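4. What people keep, and why they keep it

4.1 The drawer survey

Almost every home we visited in Birkton had a place where dead electrical goods go to wait. Usually it was a kitchen drawer. Sometimes it was a shoebox, a shelf in the airing cupboard or, in one memorable case, a piano stool. We had expected to find such places, but we had not expected people to be so fond of them, and the conversations they started were easily the most enjoyable part of the study.

The survey covered 162 households across the older terraces by the canal and the newer estate at Skirum. Each was asked to empty one storage place of its choosing and talk us through the contents. Between them they produced 516 items that no longer worked, or that the owner believed no longer worked. Phone chargers came up constantly, followed by remote controls, electric toothbrushes, bicycle lights and small radios. We recorded the owner's own name for each item and left it untidied, so our tables include "the beepy thing" as well as "digital kitchen timer".

Interviews were loosely structured. We asked when the item had last been used, what had gone wrong with it, and what would have to happen before it left the house. The last of these gave the richest answers by far, and it is the one we would urge anyone repeating this work to keep! 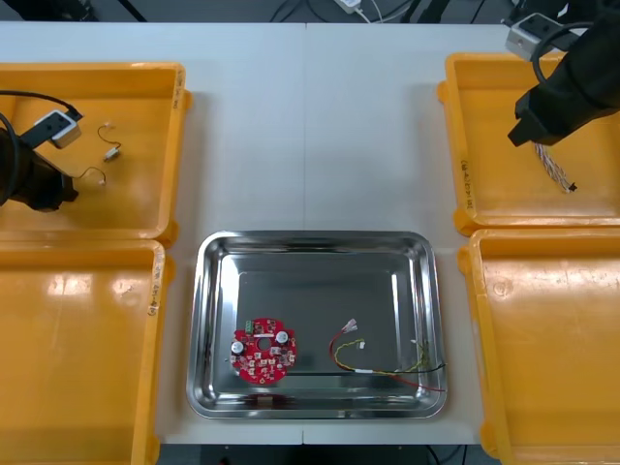 Why do households hold on to small electrical goods that have stopped working?
Most owners told us they were unsure where the item should go, and many also hoped that it, or some part of it, might be useful later.

4.2 Three kinds of waiting

Reading the transcripts side by side, we found that "keeping" covers several quite different habits. The first we call parked waste. The owner has already decided to part with the item and is simply missing a trip, a bag or a collection day. These goods tend to sit near the front door and are talked about with mild guilt.

The second kind is hopeful storage. The owner expects a repair, often by a particular relative, and the item is kept with its screws or its battery cover in a sandwich bag. Some of these repairs had been planned for many years. One woman at Skirum had a hairdryer set aside for a brother who had since moved abroad twice.

The third is keeping for parts, and it delighted us. In 41 households someone could name a specific part they had taken from one item and used in another: a fuse, a spring, a length of flex, a battery door held on with tape. Most of these people did not think of themselves as repairers at all. Several had learned by watching a parent, and they spoke about opening things up in much the same tone as others talked about making stock from bones.

The three habits overlap within a single drawer, and they also shift with time. Hopeful storage slides into parked waste when the relative stops being asked. Parked waste can go the other way too — a neighbour mentions a repair evening, and a toaster that was halfway to the tip is back on the worktop.

4.3 Sorting and naming

A further 61 households took part in a sorting task, run separately from the visits and using our own goods, none of which came from participants' homes. The aim was to learn which words people reach for when an object has no obvious name. "Wire", "lead", "cable" and "flex" were used almost interchangeably, with a clear difference between age groups, and this matters a great deal for the wording of council leaflets. The Piveck leaflet asks for "cables and peripherals". Hardly anyone in our sample used the second word.

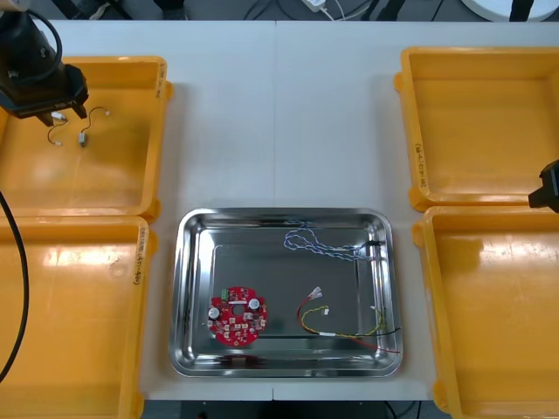
Figure 1. Steel tray and orange bins, with a thin dark wire harness in the upper-left bin.

Circuit boards caused the most hesitation. People knew they should not go in with the general rubbish, yet very few could say what should happen instead, and "the green bit" was a common name whatever the colour of the board in question. Wattanapong's earlier interviews on battery disposal report a similar gap between knowing that something is special and knowing what to do with it, and we were pleased to see the pattern hold for such a different group of goods.

Teguh Hartono coded the full set of answers, and a second reader went over the doubtful ones in May. Disagreements nearly always concerned items with two possible uses, such as a speaker that was also a lamp. These are listed under both headings in the appendix, and Section 5 turns to the drop-off points and how far people were willing to walk to reach one.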